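We use cookies to remember your language and region. Accept all | Manage settings

Section 3: Putting up your Castomus hallway shelf

Before you begin, pour yourself something nice and give yourself plenty of time - there's no prize for rushing!

1. Lay all the parts out on a blanket and check them against the packing slip. If anything is missing, call Renuvham Parts at extension 1725 and ask for Amparo Rivas.

2. Hold the rail against the wall at the height you like and mark the holes in pencil.

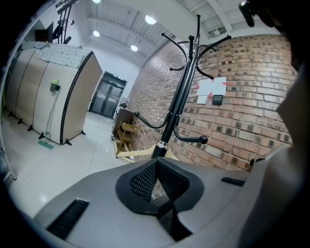
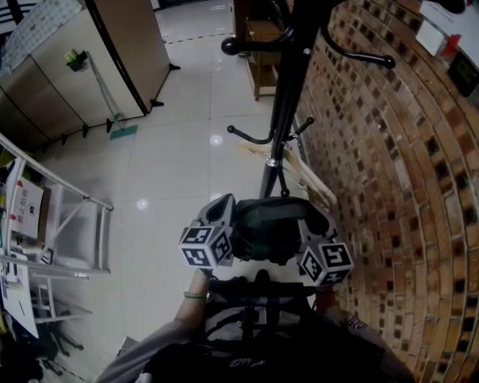 3. Drill the marked holes and tap in the wall plugs until they sit flush with the paint. Think a little about what will be standing underneath, too. A tall coat rack with a central pole needs headroom for its hooks, so leave at least 300 mm between the top of the rack and the bottom of the shelf (you'll be glad of it once the winter hats come out).

4. Screw the rail on loosely, check it with a level, and then tighten everything up.

CAUTION: Never drill directly above or below a light switch or an outlet.

Note: Wait until both end caps have clicked into place before you set anything on the shelf, even something as light as your keys.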